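Home > Painting and Finishes > Interior walls

Dark brown feature wall: how many coats before I admit defeat?

Viewed 1,917 times

posted by brownstudy

We have bought a unit in Tirnham whose previous owner loved dark brown the way other people love their children. Lounge, hallway, inside of the linen cupboard. It's somewhere between strong coffee and the bottom of a dam, with an olive tinge that comes out after 4 pm, and I'd like to get to a soft warm white without spending my retirement up a ladder. 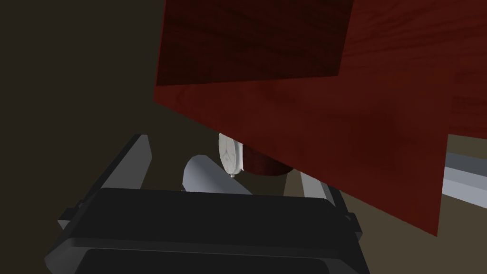
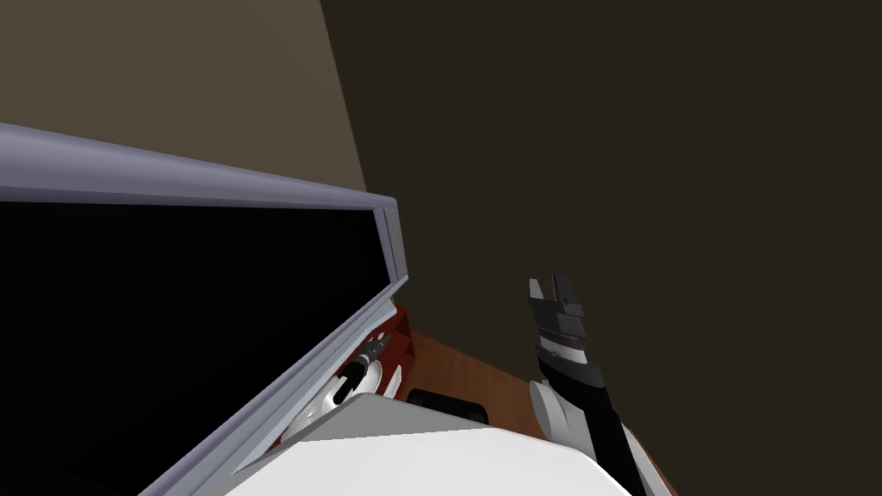
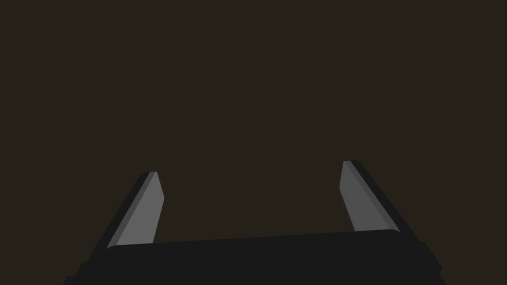
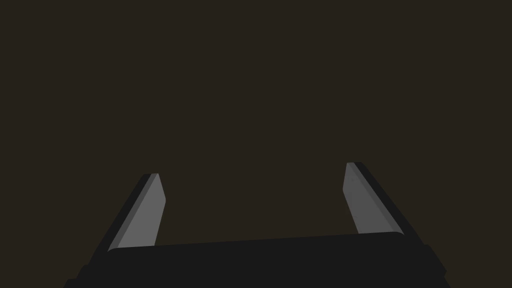 Renders, all from the one spot. Dark brown in every one of them.

What I've done so far: washed a test patch in the hallway with sugar soap, let it dry overnight, and rolled on two coats of Gandero low sheen in a white whose name has something to do with linen. After the first coat it looked like a flat white that somebody had forgotten to drink. After the second it looked like a better flat white. You can still see every roller lap when the front door's open.

The bloke at the paint counter told me to buy the "one coat" version, which costs nearly double, and then told me I'd want two coats of it. My partner would like it noted that she suggested a professional in the first place. The professional quoted $1,000 for the hallway alone, and the hallway is not long.

So:

Do I keep going with the topcoat and hope, or is a primer going to save me money in the end? Does tinting the primer grey make any difference when I'm finishing in white, or is that an old wives' tale? And the brown has a slight shine to it. I can't tell whether it's water-based or enamel. The tins left in the laundry are rusted shut and the labels are gone, so they're no help beyond holding the door open.

I should also say I'm slow. Please factor that in.

drop_sheet_dave_no_relation
Reputation 2,688 | Accepted

Stop putting topcoat on it. You're paying topcoat prices for something primer does better, and low sheen white has very little hiding power over anything that dark. You could be on coat five and still seeing it on a sunny morning.

First find out what you've got. Put methylated spirits on a white rag and rub a spot behind a door for half a minute. If brown comes off on the rag and the wall goes tacky, it's water-based. If nothing much happens, assume enamel. Try it in more than one room, as people do odd things in hallways. Gloves on, window open, no smoking, and don't do it near the stove.

And check the age of the building before you sand anything. If it went up before the seventies or you just don't know, get a lead test kit and use it on a chip that goes down through all the layers. If it comes up positive, put the sandpaper away and get proper advice before going further.

If there's no lead:

Wash the wall, rinse it with clean water (people skip the rinse, and then write to this site). Scuff the shine off with 100 grit on a pole sander, light pressure, then go over your drips with something finer. You only want it dull. Vacuum, then wipe with a damp cloth.

Then a decent high-hide primer. I use Fisato because it's what my local stocks and I've stopped having opinions about primer. It'll go over enamel. One coat will look terrible. Leave it alone for as long as the tin says and put on a second. When the second's dry it will still be a bit patchy, and you'll be tempted to do a third. Go to topcoat. Two coats and you should be there.

On the grey: it does help when you're finishing in a deep colour like red or navy. Going to white, leave the primer white. A grey one just gives you another colour to cover.

Your test patch will show as a raised rectangle if you leave it, so feather the edges when you sand.

Also, cut in and roll one wall at a time. Don't cut in the whole room on one night and roll it the next unless you want a picture frame around every wall.

olive_undertones

Contrary view from somebody who has now lived with brown for six years: have you thought about keeping one? We did our lounge white on three sides and left the brown behind the couch, and it looks as if we paid for it. Telly on a dark wall is lovely too, it just sinks away when it's off.

You have to change the light globes though. Ours were those bluish ones and the wall looked like wet cardboard. Warm white globes and a lamp in the corner and it came good. Cost us two lamps from Koo and an argument.

Can't help with the linen cupboard. Shut the door?

tradie_adjacent

just use ceiling paint for the undercoat its cheap

drop_sheet_dave_no_relation

Please don't, at least not over enamel. It'll come off with the first bit of masking tape.

brownstudy

Metho test done. The hallway is water-based, the lounge is enamel, and the linen cupboard took the rag, the metho and a fair bit of my glove and gave nothing back. The lead kit was negative in all three. Primer bought. My partner has asked whether we might keep the one behind the couch after all, so I've gone to sand the hallway.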